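Lime pickle tips (the ones I wish I'd had for my first jar)

I make one big batch of lime pickle every January, when the fruit is cheap and I've had enough of mince pies, and people keep asking me how I stop it going bitter. So I've finally typed up my notes. They're in no sensible order, sorry!

Picking the limes. Go for thin skins. Roll one under your palm and if it gives a bit it'll be juicy, and if it feels like a golf ball leave it in the crate. I get mine from the market at Clollton, 900 g at a time, and I buy a couple of extra for squeezing over at the end. Yellow patches are fine. I rather like them, they're usually sweeter.

Drying. Wash them, then dry them properly with a clean tea towel, and then leave them out for an hour and dry them again. Same goes for the jar, the spoon, the board and your hands. Water is what brings on the mould, and I lost an entire jar to it the year I was in a hurry.

Salt. I use 200 g for that weight of limes, which looks like madness in the bowl, but it mellows. Don't be tempted to halve it. If you want a less salty pickle, eat less of it at once (I can't).

Taking the bitterness out. My friend Adaeze Lawal put me on to this one. Cut the limes into eighths, flick out every pip you can find, and let them sit in the salt for about a fortnight before any spice goes near them. Give the jar a shake each morning. The skins go from bright green to a sort of khaki and you can push a fingernail through them. If you can't, leave them longer.

Spices. Toast the mustard seeds and fenugreek separately! Fenugreek catches very quickly and burnt fenugreek tastes like aspirin. I do it in a dry pan on a low heat and tip it straight out on to a cold plate as soon as it smells nutty. Chilli powder goes in last, off the heat.

Oil. Warm it until it shimmers, then let it go completely cold before pouring. Mustard oil if you like the kick, sunflower if you've got children at the table. It needs to come up over the fruit by the width of a finger, and you may have to top it up after a day or two when it's soaked in. 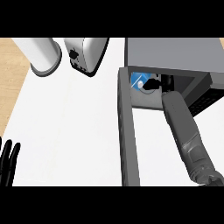 Jars. Glass, always, with a plastic-lined lid, as the acid eats bare metal and you get a nasty tang round the rim. I fill 2 big ones and let them stand for another month before opening. Keep them somewhere dark while they wait, and once one's open it lives in the fridge door. Dry spoon every time, and no dipping your toast in.

If it's still too sharp after all that, stir in a spoonful of jaggery or soft brown sugar, wait a week and try again with some plain rice.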